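Matte finish

A matte finish (also matt, or flat) is a surface finish with little or no shine. Light hitting it gets scattered in many directions instead of bouncing off at one angle. Used on paint, paper, fabric, furniture, phone cases, cars.

Gloss level

Measured with a gloss meter. Low reading, matte. Middle, satin or eggshell. High, gloss. The cut-off points vary between makers and there is no single rule, so a "matte" from one paint line can look like the eggshell from another. The angle of the meter matters too – low-gloss samples are usually read at a steep slant.

How it is made

Paint: a flatting agent, often fine silica, is mixed in and leaves the dried film rough at a very small scale. Paper: coated but not polished, or not coated at all. Glass: etched or sandblasted. Plastics usually get thier texture from the mold.
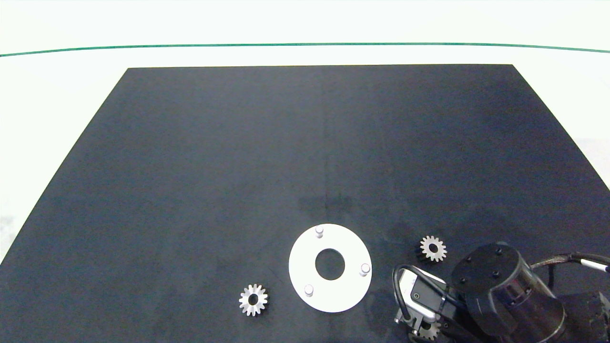 Page last changed 9 August 2022

Dark matte surfaces

Black is the hard case. A matte black top cuts glare but still picks up lighter patches wherever the light falls strongly, and dust and skin oil show more than on pale colors. Rubbing makes it worse. Repeated wiping in one spot can burnish the surface, leaving a shiny area that cannot be washed off.

Care

Soft cloth, mild soap, water. No wax or polish. Scratches in matte paint are hard to touch up becuase the new patch dries at a different sheen; usually the whole panel gets redone.

Surveys

A survey of shop counters in Rarkmont by Inese Žukauskas covered 765 counters over 3 years. Wear marks turned up first near the till – mostly burnishing, few real scratches. Aigars Paulauskas later repeated the work in Hilalley with a smaller set of 26, all dark colors. Similar results, though cleaning products were not recorded.

See also

Gloss (optics)
Eggshell paint
Diffuse reflection
Burnishing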